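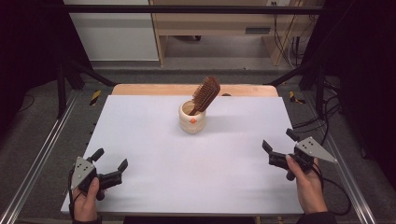 Consejos de taller: montar un puesto de pinzas manuales sobre una mesa corriente

Las notas siguientes salen del montaje que hicimos Svenja Kuhlmann y yo en el taller compartido de Prundport. El puesto sirve para grabar tareas domésticas sencillas con dos pinzas de mano y entrenar después un brazo pequeño. No se repiten aquí las instrucciones del fabricante de cada pieza; solo se recoge lo que nos costó tiempo.

Superficie

Una mesa de madera clara refleja de forma desigual y la veta confunde al detector de bordes. Conviene cubrirla con un tablero blanco mate. El brillo es peor que el color: si el tablero devuelve el reflejo de la lámpara, se lija con grano 900 y agua, se seca y se vuelve a probar. El tablero se fija por debajo con cinta de doble cara. Los tornillos vistos acaban apareciendo en todas las grabaciones.

Estructura y perfiles

El perfil de aluminio ranurado se corta a escuadra y se desbarba antes de meter las tuercas. Nosotros usamos tuercas Skidard de martillo, que entran por la ranura sin desmontar el extremo. Par de apriete: 10 Nm en las escuadras principales, menos en los accesorios. Primero se presentan todas las uniones a mano, se comprueban las diagonales y después se aprieta en cruz. Una estructura apretada por un solo lado queda torcida y hay que empezar de nuevo.

La posición de la mesa se marca en el suelo con cinta. En moqueta, la cinta de tela aguanta más que la de papel, pero hay que repasar las esquinas cada cierto tiempo. El desplazamiento de la mesa entre dos sesiones se nota enseguida en la calibración.

Dedos de las pinzas

Los dedos han de cerrar en paralelo. Se comprueba con una tira de papel: si se puede extraer por la punta con la pinza cerrada, falta ajuste en la base. Los tornillos pequeños llevan fijador de roscas de resistencia media, una gota y nada más. Los roces en los cantos no afectan al agarre; una mella en la cara interior, sí. En ese caso se repasa con lima fina o se cambia la pieza.
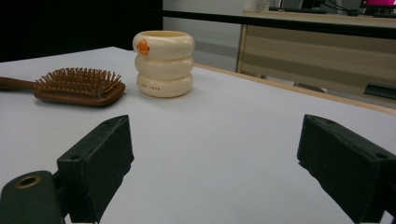 Dedos abiertos ante el cepillo y la taza.

Antes de cada sesión se limpian las caras interiores con alcohol isopropílico y un paño sin pelusa. La grasa de las manos cambia el rozamiento y las tomas dejan de ser comparables.

Cables

El cable de cada pinza debe salir hacia atrás o hacia fuera, nunca por delante de la mano. Hay que dejar holgura para llegar a la esquina más lejana del tablero y sujetar el sobrante con velcro - las bridas de plástico acaban mordiendo la funda. Cada extremo se etiqueta. En nuestro caso, el adaptador Kulter dejaba de responder si compartía concentrador con la cámara; conectado a un puerto propio no volvió a fallar.

Elección de objetos

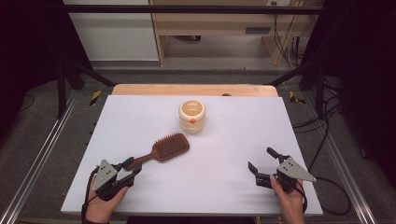

La pareja de objetos determina la dificultad de la tarea más que la distancia entre ellos. Pushpa Shukla, que preparó las primeras listas, recomienda combinar una pieza alargada con un recipiente abierto. El cepillo de paleta cumple bien: el mango se estrecha hacia el extremo y, colocado en diagonal con la cabeza hacia la taza, ofrece a la pinza izquierda una zona de agarre sin púas. La taza de anillos exige más cuidado, y al orientarla tomamos como referencia el pequeño relieve naranja de la parte delantera. Para variar las posiciones basta con girar el cepillo unos grados entre una toma y la siguiente.

Registro

Cada toma se guarda con número correlativo, pareja de objetos y operador. El cuaderno va por la 2291. Las tomas malas también se numeran; si se borran, los huecos complican después la revisión. El visor Sengar ordena las carpetas por nombre, así que los números llevan ceros a la izquierda. La copia se lanza a las 10 de la noche, con el puesto ya apagado.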